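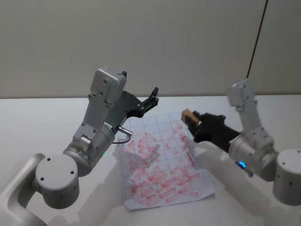

Timo Kleinschmidt thinks we are measuring the wrong thing, and he told me so before I had my coat off. His point, as near as I can put it down, is that a policy can move the block over every cell of the grid in the right order and still leave the red marks more or less where they were, and our score would call that a good episode. I grumbled a bit and then spent most of the morning coming round to his side.

So, December, second entry on the two-arm wiping task. I'm writing this one out at some length for whoever picks it up after the break, and for myself, as I never remember in January what I was so sure of before the holidays.

Up to now the score has been coverage, worked out from the path of the gripper that holds the block. We take the wrist position, project it down onto the sheet, and tick off a cell whenever the path passes through it. It's cheap and it never needs a second look at the paper. By that score the Latomov policy gets 90 percent of cells over 20 episodes, and I was rather pleased with it, I'll admit!

What I did today was go back through the same 20 episodes and score the paper itself. For each cell I compare how red it is at the start and at the end, and the cell only passes if the color has dropped below a threshold. On that measure the same policy gets 39 percent. I ran it twice (the second time with the threshold loosened, hoping for a kinder number) and the order of the episodes hardly changed, so I believe it.

Watching the worst ones again, I think two separate things are going on. In some the block travels nicely but rides too high, and the path score can't tell, because we threw the height away in the projection. In others there is contact, but the paper creeps along with the block. The second arm ought to be holding the sheet still in those, and it comes down late or drifts off early. I'd been treating that arm as the easy half of the problem, and I'd like to take that back.

Shadows gave me some trouble as well. The arms throw a soft gray patch over the sheet and a cell in shadow reads as a different red from the same cell in the light. For now I only use views with both arms pulled back, and I had to drop the cells along one curled corner, where the reading wanders about for no reason I can find.

Frerichs is the older baseline and I haven't rescored it yet. It always looked clumsy to me, pressing hard and going slowly, and I have a suspicion it will come out ahead on the new measure. If so, the table in the draft needs redoing and I owe Timo a coffee.

To do next:
rescore Frerichs with the same threshold
add block height to the log
6 fresh episodes with the second arm told to hold until the block has lifted
ask Timo where he put the spare grid sheets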